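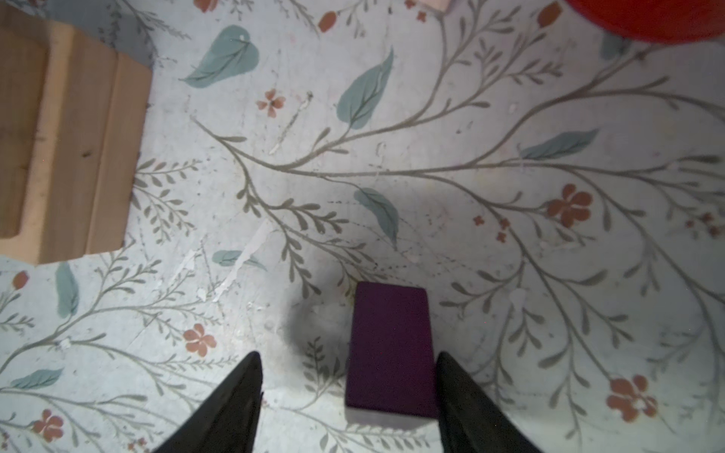
Wrist camera view, purple block between the gripper fingers, patterned floor. Trimthorpe manipulation group.

1/ The Trimthorpe manipulation group has released a short technical report on grasp timing from a single wrist camera. This thread summarizes the method, the main result and the limits of both. The work was carried out at our Plenville site.

2/ The question is a narrow one. When a gripper has come down over an object, how should the controller decide that the fingers may close? Many systems use a fixed height. Ours learns the decision from the wrist view alone, with no overhead camera and no depth sensor.

3/ The method is called Ra. It takes a short run of wrist frames and returns one number, which we call readiness. The arm keeps making small corrections while readiness is low. Once it stays above a threshold for 4 frames in a row, the fingers close.

4/ Training used 535 demonstrations, each driven by a human operator. Operators were not asked to label anything. The moment at which they chose to close the fingers served as the label, and the frames before it were scored by how near they came to that moment.

5/ A known weakness of this approach is that operators hesitate. Some hold still over an object for a second or more before closing. Taken at face value, those frames teach the model that a good position is a bad one. We therefore drop still frames before scoring. The report gives the exact rule.

6/ Floor coverings matter more than we expected at the outset. A plain gray surface makes the task easy, and a model trained only on plain surfaces learns very little about objects. The patterned floor in the picture has leaves, stems and rust-colored flowers, and it carries scuffs and white streaks.

7/ Early versions of Ra reacted to the printed leaves. Readiness rose when a large blue-green leaf passed between the fingertips, with no object present. We corrected this by adding empty approaches to the training set, in which the arm descends over bare pattern and the operator backs away without closing.

8/ Shadows were the second source of error. The arm casts a soft, dark shadow on the floor, and its edge moves as the arm moves. A dark block beside a dark shadow can be read as one larger shape. Changing the brightness of training frames at random helped to some degree. Varying the position of the room lights between sessions helped more.

9/ Main result. We compared Ra with a fixed-height rule on 3 kinds of object: blocks, balls and small boxes. Ra closed at a usable moment more often on all of them. The gain was largest for blocks, where a small error in rotation leaves one finger on a corner. Full tables are in the report.

10/ The gain for balls was small. A ball gives much the same outline from any direction, so there is little rotation error to correct, and a fixed height already does fairly well. We see no strong case for a learned rule if balls are the only objects to be handled.

11/ We also tested at Plindholm, a partner site with different lighting and a different floor. Performance fell there. It recovered after 15 further demonstrations were collected on site and added to training. We consider this an acceptable cost for a new room, but it is a cost, and users should plan for it.

12/ Limits. Ra decides when to close. It does not choose which object to pick up, and it does not judge whether the grip will hold during the lift. Clear and mirrored objects were left out of the study. So were objects wider than the open fingers.

13/ On the choice of a single camera: the wrist view loses sight of the wider area as the arm descends, and nearby objects may be only partly visible at the edges. Ra makes no use of them. A reader who needs to avoid contact with neighboring objects will need a separate check.

14/ The report, dated March 26, 2022, includes the training settings, the frame-dropping rule and a list of failed trials sorted by cause. Data collection for the next version began in January and covers soft objects, whose shape changes as the fingers close.

15/ Requests for the evaluation protocol may be sent to the group through the Trimthorpe contact page. Groups that repeat the fixed-height comparison on their own floors are invited to share their results, including those that differ from ours.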